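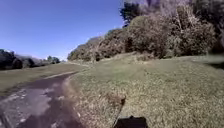

Home | Paths and Grounds | Checklists | Notices | Contact

Monthly Path and Verge Inspection – Checklist with Comments
August
By the Grounds Desk, Fullach Walking Paths

This checklist is for the person who walks the route on inspection day. The route is 2284 meters from the Cimitz gate to the Strachan bridge. Please walk it in this direction, so that the comments of different months can be compared. Write "OK", "Watch" or "Repair" for each item, and if you write something other than OK, give the number of the nearest marker post.

My comments from the August walk are under each item. I started on Monday at 7:40 in the morning, when the light is low and the uneven places are easier to notice.

1. BEFORE YOU START

1.1 Weather of the last two days written on the form.
OK. Dry both days, a little wind.

1.2 Straight edge, tape, chalk and spare form in the bag.
Watch. The chalk in the bag was broken in small pieces. It still writes, but a new box must be ordered.

1.3 Last month's form read before walking.
OK. There were two open points from last month, see 2.3 and 4.2.

2. WALKING SURFACE

2.1 Cracks wider than a finger.
Watch. Several cracks between posts 3 and 5. I measured the widest one and it is the same as last month. Please do not fill single cracks by hand anymore. The last filling came out again in the first frost, and the loose pieces were worse for feet than the crack was.

2.2 Loose stones or gravel on the hard surface.
Repair, post 4. I brushed away what I could with my shoe, but it needs a proper broom. People with small wheels (strollers, walking frames) feel these stones much more than we do.

2.3 Raised edges and roots.
Repair, post 11. This is an open point from last month. The root has lifted the surface enough to catch the front of a shoe. I marked it with chalk again. The contractor Vanov has received the order but has not yet given a day for the work.

2.4 Places where water stays.
Not possible to judge in dry weather. I looked for dried mud rings and found one at post 9. Please check this place first if the September walk is after rain.

2.5 Surface slippery from leaves, moss or algae.
OK, except the shaded part before the bridge. There is a thin moss there, still dry. In October it will not be dry. I would like to have it scraped before then.

3. EDGES AND VERGES

3.1 Grass growing over the edge of the path.
Watch. It is normal for August, but between posts 6 and 8 the usable width is getting smaller. Two people side by side must now step apart to let a third one pass. One cut with the edging tool would be enough.

3.2 Height difference between path and verge.
OK in most places. At post 7 there is a step down on the right side where the soil has sunk. It is filled with dead grass and looks flat, so you must press with the foot to find it. I propose one barrow of soil.

3.3 Verge grass cut, cuttings removed.
OK. The grass is short. It is also quite dry, and I ask that the mower is not used there again until there has been some rain.

3.4 Holes made by animals.
OK. One old rabbit hole at post 8, already filled, and it is holding well.

3.5 Glass, wire or sharp litter.
Repair, done on the spot. I found one broken bottle under the bench at post 10. When you pick up glass, use the thick gloves and the hard box, never the litter bag.

4. TREES AND SHRUBS

4.1 Dead or hanging branches over the path.
Watch, post 12. One branch has no leaves on it this summer. It is not thick, but it is directly over the place where people stop to look at the water.

4.2 Shrubs blocking the view at bends.
OK. This was the second open point from last month and it is closed now. Cyclists and walkers can see each other before the bend.

4.3 Thorns at face height.
OK. Please remember that face height for a child is much lower than yours. Bend down and look once at every thorny place.

5. SIGNS, BENCHES AND BRIDGE

5.1 Marker posts standing and readable.
Watch. Post 2 is leaning. The number on post 9 is almost gone, and I could only read it because I know it is after 8.

5.2 Benches firm, no splinters, no loose screws.
OK. Sit on each bench and move your weight from left to right. It is a little ridiculous to do, but it finds a loose leg faster than looking.

5.3 Bridge boards and handrail.
Watch. One board near the middle gives a sound but does not move. The handrail is firm on both sides.

5.4 Emergency number visible at both ends.
Repair, Cimitz gate. The sun has made the red print so pale that you must stand very close. The sign at the bridge is good.

6. AFTER THE WALK

6.1 All "Repair" items reported the same day.
Done. Items 2.2, 2.3 and 5.4 are with the office. Item 3.5 is finished and is written only for the record.

6.2 Form signed and put in the folder.
Done. Please do not keep the forms in the car. The June form was found under a seat in July – and one repair was ordered twice.

General comment: I was asked if the section between posts 3 and 5 should get a new surface. My opinion is to wait for one more winter and measure again in March. If the cracks have grown then, it is better to do the whole section at once than to patch it every spring.

Contact the Grounds Desk | © Fullach Walking Paths | Back to top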